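Section 4: Setting Up Small-Item Storage

Revised 03/04/2022

This section covers the Ernwood drawer inserts and the Fondon label sheets. Read it before you peel anything. The adhesive on the label sheets is sold as removable, and in our experience that holds for up to 18 months. After that, plan on using a scraper.

4.1 Before you start

1. Empty every drawer you mean to use. Wipe the inside with a barely damp cloth and leave it open overnight.
2. Measure the inside width at the back as well as the front. The size chart on the Ernwood carton gives outside widths only, and it rounds them up.
3. Sort your items by how often you reach for them. The planning card in the box tells you to sort by color. You can try that, but we have yet to see a household keep it going past July.

NOTE: The Jellau starter pack includes 20 dividers. A two-drawer unit will not take that many, whatever the leaflet shows. Set the extras aside for a deeper cabinet.

4.2 Placing the unit

Put the unit on a flat surface with room in front for a drawer to open all the way. Bottles and jars are easier to sort on the open tabletop, upright, before any of them go into a drawer.
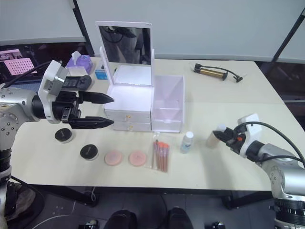
Figure 4-1. White two-drawer unit on table, with small beige bottle.

4. Slide the dividers in from the back. They should go in with light pressure. If you have to push hard, the divider is the wrong size – trimming it with scissors leaves a ragged edge that catches on cloth.
5. Load the bottom drawer first, heaviest items toward the rear.
6. Close both drawers and wait 15 minutes before labeling. Dividers that are going to pop out usually do so in that time.

CAUTION: Never open two loaded drawers at once. A light unit can tip forward. The non-slip feet sold by Quintana reduce sliding, but they do nothing about tipping.

4.3 Labels

7. Write the label first, then peel it. Ballpoint smears on this stock. Use pencil or a fine marker.
8. Press from the center outward. Do not reposition more than once.

NOTE: The drawer runners are rated for 4,000 openings. The maker does not say what load was used in the test, so treat the figure as a rough guide at best. If a drawer starts to drag, take weight out before you reach for oil. For replacement runners, see Section 7.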